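Minutes of the Ostorgate Costume and Textile Library, General Meeting
27 May 2021
Minutes taken by Elsie Tautahi
2 min read

Fletcher Merrick took the chair and called the meeting to order. Apologies were received from the Rakena branch. The minutes of the previous meeting were approved as circulated.

1. Lending terms
The standard loan period will remain at 30 days. Schools may apply in writing for an extension. Members agreed that late returns from the spring season should be followed up by letter before any charge is made.
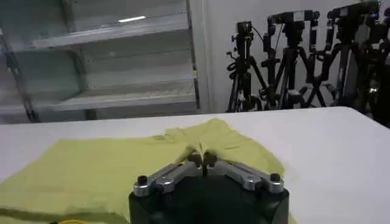 2. Repairs
Members heard that 73 garments are waiting for mending, most of them with opened seams or missing fasteners. The worktable at Sesham will be kept for this purpose until the fall. Borrowers are to be reminded that fabric should be handled a small portion at a time, pinched between the fingertips, and never lifted by a sleeve or collar. Elsie Tautahi will revise the handling sheet that goes out with each loan. A request for a second sewing machine was deferred.

3. Storage
The lease on the Torkeck storeroom ends in September. The landlord has offered renewal at 240 dollars a month. The chair was authorized to accept, provided the damp on the north wall is treated first.

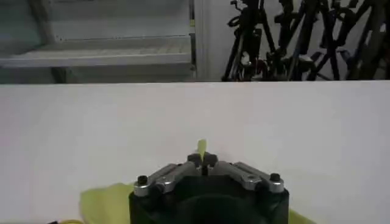
Item 3: two metal finger linkages, fingertips close together.

4. Catalog
Entries have been completed for 132 items. Color terms were discussed at length. It was resolved that the catalog use plain names and that compound colors be hyphenated. 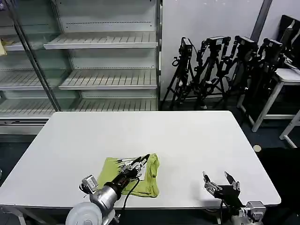
Item 4: yellow-green cloth with darker olive seam and hem, on the white table.

5. Other business
The Rakena branch asked to borrow the winter coats for a school play. Approved, subject to the usual deposit.

The meeting was adjourned.

Comments

R. from Rakena: Please note our apologies were for two members. The third had resigned.

Former borrower: Will the deposit on the coats be the old rate or the new one?

Pat: Item 4 should say whether "olive" counts as a plain name. We left without settling it.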